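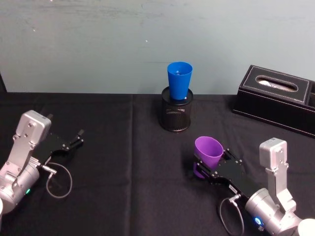 ### 4.2 Rules for setting up and logging a bimanual episode

The rules in this section were written after the first collection round at Serkum, in which two sites recorded the same tabletop tasks and produced data that could not be merged. The hardware was the same at both sites. The differences came from how people laid out the table, when they pressed record, and what they counted as a finished episode. We describe the rules in the order an operator meets them.

**Table covering.** The cloth must reach the edges of the region seen by the head camera and must be pulled flat before each session. Small wrinkles are allowed. Folds high enough to tip a light cup are not. We don't require the cloth to be ironed, although the Muriithi site did so in July and saw no change in the number of rejected episodes.

**Rest pose.** Both grippers start open. The arm that isn't expected to act stays in the rest pose for the whole episode, and the operator may not use it to steady an object. If it is used at all, the episode is logged under the two-arm label, even when the contact was short. In the first round 99 episodes carried the wrong label for this reason, and all of them had to be found by hand.

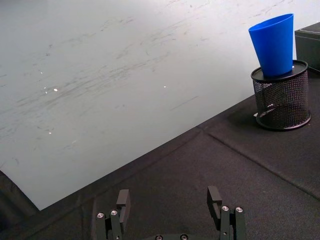
Wrist streams are checked apart from the head stream. A wrist camera on the idle arm still has to be running and in focus, and its clock has to agree with the others to within 50 milliseconds. Operators often skipped this check on the grounds that the idle arm sees little of the task. We keep it as a hard rule. A policy trained on both wrist streams will read both of them at run time, and a frozen stream on one side is hard to notice once the files have been packed.

Bright spots from overhead lights are accepted in the wrist view if they stay off the target object at the start of the episode. Sites should not move lamps between episodes in the same batch. If a lamp has to be moved, a new batch is opened.

**Start and end of recording.** Recording starts before the first arm motion and ends after the acting gripper has opened and moved clear of the object. A transfer that is stopped while the object is still held is logged as incomplete. Of the 1522 episodes reviewed for this paper, 247 ended too early under this rule and were moved out of the main set. Most were otherwise usable, and we kept them in a side folder - they have since been used for grasp detection.

**Held objects.** An object may be held at an angle, and a light tilt at the moment of placement is normal with tapered cups. The operator should not correct the tilt with the free arm or by hand. Drops are kept in the data and marked as drops. 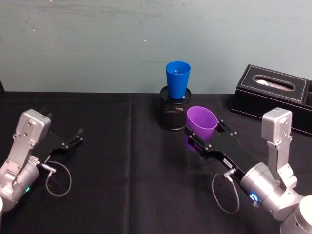 Emmanuel Okoth objected during review that the rule on correction is too strict for nesting tasks, where a small nudge from the second arm is what a person would do, and that banning it teaches the policy a poorer habit. He asked that the nudge be allowed and marked. We agree that the motion is natural. The trouble is that operators did not mark it in the same way, and two annotators working from the same video often disagreed on whether contact took place. The current text therefore keeps the ban for single-arm tasks and allows the nudge only in batches opened as two-arm from the start.

**Background objects.** Items that aren't part of the task may stay on the table if they are listed on the batch sheet and aren't moved within a batch. The sheet, a one-page form adapted from Savberg, has a line for each item. Kanini Mollel revised the form so that objects only partly inside the camera view are listed too, as these were the ones most often left out.
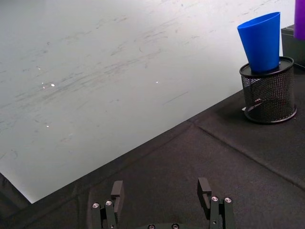
### 4.3 Checking that the rules are followed

A written rule has little effect if it is only read on the first day. Each site names one reviewer per batch, who must not be the operator. The reviewer opens the first and last episode of the batch, plays all streams side by side, and compares the layout with the batch sheet. If either episode fails, the whole batch is reviewed.

The Stastard logging tool blocks upload until the reviewer's initials are entered. It does not check the content of the review.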